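Conservation Workshop, Heteseck
Bench notebook, shared copy
Sun 19 March
Entry by Parvathi Kaimal

Subject: humidity cycling and drawer fit, case furniture, second series

The workshop was opened today outside normal hours in order to read the hygrometers at the end of the dry period and before the humidifier was returned to its ordinary setting. Urho Saarela was present until midday. Vilho Aaltonen's notes from the first series were consulted throughout and are cited where the present readings differ from them.

Purpose of the series. The first series established that the drawers made up for the Lappalainen commission bind in the upper third of their travel when the store is damp and rattle when it is dry. It did not establish which member is responsible. The drawer sides, the runners and the carcass sides all move, and all three had been fitted in the same week from stock of uncertain history. The present series separates them. The sides are held as a constant (one set, planed and left alone) and the runners are exchanged between trials.

Stock. Side stock is quartered oak from the Tivusitz yard, stored flat on stickers since the autumn. Runner stock is of two kinds: beech, from the same yard, and the hard maple that Oskari Sjöberg set aside from the bench rebuild. The maple is dense and planes cleanly but shows some runout near one end. That end was discarded. Offcuts of both have been labeled in pencil and placed in the paper tray by the oven for moisture determination. Please do not use them as glue blocks.

Method. The trial carcass was conditioned in the closet with the door taped. Drawer and runners were conditioned separately on the wire shelf. After each period the drawer was fitted dry, without wax, and drawn by a cord passing over the pulley to the spring balance. Readings were taken at the start of travel, at mid travel and at the point where the back of the drawer reaches the front rail. The cord must be kept level. On the second pull of the morning it was not, and that reading has been struck through in the table book.

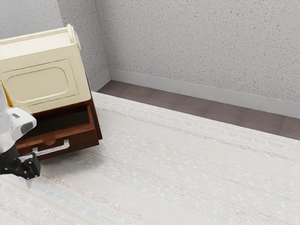 The readings themselves are in the table book and are not repeated in full. The general result is as follows. With beech runners the force at mid travel rose markedly between the dry and the damp condition, and the rise was greater on the left side than on the right. With maple runners the rise was smaller and even from side to side. The difference on the left with beech persisted after the runners were exchanged left for right, so it does not belong to the runners. I attribute it to the left carcass side, which has cupped slightly toward the drawer. A straightedge held vertically at the middle of that side shows light at top and bottom.

This is a correction to the first series, in which the same asymmetry was assigned to the runner. Vilho's conclusion was reasonable on the evidence he had. The carcass side had not then been checked in the damp condition, and in the dry condition it is flat.

Clearance. The drawer was made with clearance of 2 mm in height at the front. In the damp condition a paper feeler would still pass at both front corners but not at the back, where the sides had been left a shaving higher than drawn. The high portion was marked in chalk and has been left for now, as planing it in the middle of a series would spoil the comparison. It should be taken down when the series closes. The drawing is to be amended so that the sides fall slightly toward the back.

Width. Clearance in width was measured by sliding card between the drawer side and the guide. The card stack is crude but repeatable in one pair of hands. Urho and I did not agree when we measured independently; he pushes harder. It is proposed that one person take all width readings in a given series and initial them. I will do so for this one.

Closet conditions. The closet held at 90 percent for most of the damp period. The chart shows a rise to 91 toward morning, with no change in setting, and then a return. The wet pan had been refilled late in the evening, and this is thought sufficient to account for it. No reading has been excluded on that ground. The chart pen is skipping again and leaves gaps in the trace along the lower part of the drum. The spare nib is in the drawer under the balance. I did not change it, not wishing to disturb the drum in the middle of a record.

Wax. Once the dry pulls were finished, the drawer was waxed along the lower edges with plain paraffin and the pulls repeated in the damp condition only. Force dropped at all stations. The left-hand bind remained detectable by hand, as a faint drag, although the balance barely registered it. This is of some practical interest. A waxed drawer may be passed at the bench in spring and returned by the client in August. Inspection for fit should be carried out unwaxed, and the wax applied afterward.

Toivo Sjöberg has asked whether the Jultitz compound paste should be tried in place of paraffin. There is no objection, but it should be done on a separate drawer. The paste contains an oil, and once it is in the end grain of the dovetails the piece is of no further use to this series.
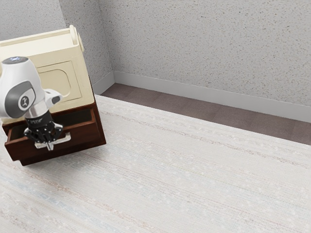 Drawer bottoms. A side matter arose that should be recorded. The bottom of the trial drawer is solid, slotted at the back for a single screw, with the grain running from side to side. In the damp condition it had moved back in its groove by roughly 3 mm, and the screw had come up against the end of its slot. No damage was found. Had the slot been cut any shorter, the bottom would have pressed the front outward and the resulting bind would have been laid to the runners, as everything is. The template for the slot is to be lengthened. The old template should be broken up so that it does not find its way back to the rack.

The groove was also found to hold a small amount of glue at the front left corner, presumably carried in from the dovetail at assembly. It was cleaned out with the narrow chisel. A bottom that is glued at one corner will move crookedly, and it is possible that some of the older complaints from Tivusitz have this as their cause. Those drawers are no longer available for examination.

Runner attachment. All runners in this series were screwed at the front and held by a slotted screw at the back. Two of the maple runners split lightly at the front screw when driven without a sufficient pilot hole. Both were replaced before any readings were taken. The pilot size written on the wall card is correct for beech and too small for maple. I have added a line to the card.

Stops. No stops were fitted for these trials. When they are fitted, they should bear on the back of the drawer front and not on the back of the drawer. The present drawing shows them at the rear of the carcass, where any change in the depth of the case is passed directly to the position of the front. Over a full season the front would be seen to stand proud and then to sink. Oskari has argued for rear stops on the grounds that they are easier to adjust after finishing. The point was discussed on an earlier occasion without being settled. I record my preference and leave the matter open.

Carcass side. The cupped side presents a difficulty. The board was sawn close to the heart and the cup will return each time the closet is brought up. Three courses have been considered. The first is to plane the inner face in the damp condition, which would leave it hollow when dry. The second is to add a center muntin and guide the drawer from that, so that the sides cease to matter. The third is to replace the board. For the trial carcass I recommend leaving it exactly as it is, as it now serves as a known fault. For the commission itself the side should be replaced, and the question of the muntin considered separately on its merits.

Housekeeping. The low-angle block plane was returned to the cabinet with the iron chipped at one corner. It has been reground. The balance was checked against the brass weights before the first pull and after the last and had not drifted. The cord is fraying at the pulley and should be renewed before further pulls. Tape on the closet door lifts at the top when the humidity is high; the cloth tape holds better than the paper.

Outstanding items

Moisture determination on the labeled offcuts, both species. Urho to weigh in on arrival, before the heating comes on.

New cord for the balance.

Chart pen nib, to be changed when the drum is next lifted.

Amended drawing for drawer sides, showing the fall toward the back. Slot template to be remade at the same time.

Reply to Toivo regarding the paste, with a note as to which drawer may be used.

Vilho is asked to read the section on the left carcass side and to enter any objection in the margin of the table book before the first series is written up for the file.

The closet was set back to the ordinary level on leaving and the drawer was left out of the carcass, on the wire shelf, front upward.

P.K.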